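Grindlow Neighborhood Association
Minutes of the June meeting, main room, 7:00 p.m.

Okay, I'm on minutes again, so please forgive the style. I type how I talk, and I was also pouring the coffee.

We started a few minutes late because the side door was locked and half of us were standing at it. Last month's minutes were approved with one fix: the plant sale was in the upper lot, and I had written lower lot. Sorry!

Money. We have $1,089 in the general account after paying for the new hoses. The street fair deposit hasn't come back yet and I'm going to call about it (again). There was a question about whether the hoses should have come out of the garden line, and after a bit of back and forth we agreed to move them there next month.

Creek path. This took up most of the evening. The stretch behind the Avia apartments is still washed out, and people are cutting across the grass to get around it, which is making a second muddy path next to the first one. The city says it can drop off gravel if we spread it ourselves. We'd need a start time of 8:30 in the morning and as many wheelbarrows as we can scrape together. 13 people put their names down, and I think that's wonderful. Bring gloves. I've got two spare rakes and one bad one.

We also talked about the bench. One side wants it facing the water, the other wants it facing the path so you can see who's coming. I'm a water person myself and said so, probably more than once. The vote was put off until the gravel is down and we can all go stand there and look.

Street fair. Bepari Bakery will take a table again and would like to be farther from the speakers this time, fair enough. Somebody needs to price the tents. The printer quoted us for 2,000 flyers and the feeling in the room was that this is way too many, so I'll ask for a smaller run and report back.

Computer corner. The old desktop still needs looking at before anyone can use it for the sign-up sheets. Motherboard and processor socket, with the case open:
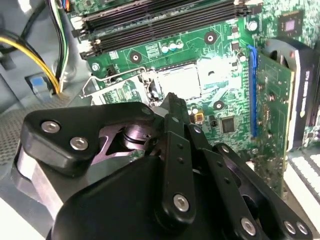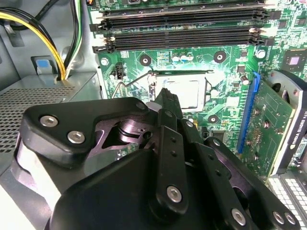

Parking on Kinevo Street. Same complaint as in the spring, trucks too close to the corner and you can't see to turn left. We'll send a second letter to the city and ask for paint on the curb. If you've had a close call there, please write it down with the time of day and drop it in the box by the door, it really does help the letter.

Other stuff: the lost and found is overflowing, and whoever owns the blue casserole dish, it's on the kitchen counter and it's clean.

We wrapped up at 8:50 p.m. Next meeting is same time, same room, and I'll make sure the side door is open. Still looking for someone to bring snacks.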